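Workshop notebook, bench 2 — May
Steamed dough trials, continued

Carrying on with the proofing question from the last entry. Aim is still to find out why the tops wrinkle when the lid comes off, and whether it is the flour, the proof or the steam. Flour is the Prisik plain for every batch below. The Funwood bag is finished and I did not like mixing two sources anyway.

Base dough: 613 g flour, 50 percent water, 1 percent instant yeast, 6 percent sugar, a little oil. Mixed to smooth, rested 15 minutes under a damp cloth, sheeted and folded, then divided and shaped. Water at room temperature. Madalena Caldeira asked for it to be warmed, but I want one thing changed at a time.

Batch A. Short proof, started over cold water, steamed 14 minutes from boiling, lid off at once. Tops smooth for a few seconds, then collapsed in patches. Crumb tight and slightly yellow near the base.

Batch B. Same dough, same proof, heat off and lid left on for five minutes before lifting. Much less collapse. One bun still dimpled, on the side nearest the lid vent.

Batch C. Longer proof, to the point where a finger mark fills slowly. Lid rest as B. Skin even, crumb open, slight lean on the ones placed close to the wall. This is the best so far.

Batch D. Proofed well past C to see the failure. Flat, coarse, sour smell. Not worth repeating.

So the lid rest accounts for most of the wrinkling and the proof for the rest. I had blamed the flour in the last entry and withdraw that. Condensate is a separate matter: drips leave gray, glassy spots that look like collapse but are shallow and have a hard edge. Cloth around the lid cured these in C. Note that the Seixas cloth sheds lint when new and needs a boil before use.

Scale check: the Dedby scale read true at 2,000 g and drifted slightly at the low end. Yeast is now weighed on the small pocket scale.

Bench, steaming setup and buns: 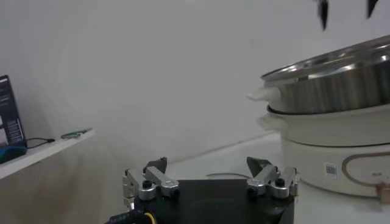
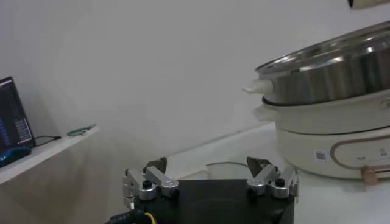
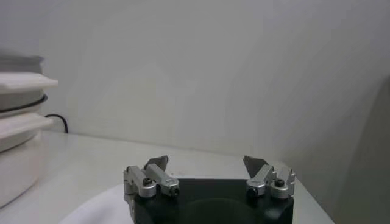
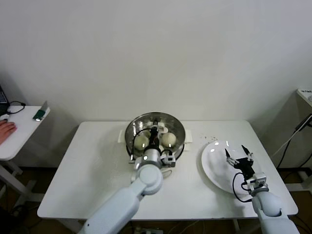
Open points

Lid rest. Five minutes works, but I have no idea whether two would do. Try two, three and four on one dough, with shaping staggered so that the proof is equal.

Warm water. Madalena's request. She expects a faster proof with no change in skin. I expect the sheeting step to suffer, as the dough was already soft at the end of C. Run it against C only.

Sugar. Six percent may be more than the yeast needs. Drop to four and compare the time to the finger mark — same room, same cloth.

Spacing. The lean in C is probably contact with the wall setting one side early. Use fewer pieces per tier and rotate the tier once before the heat goes on.

To order: parchment rounds, one spare lid knob, yeast. The opened yeast goes in the freezer with the month written on the packet.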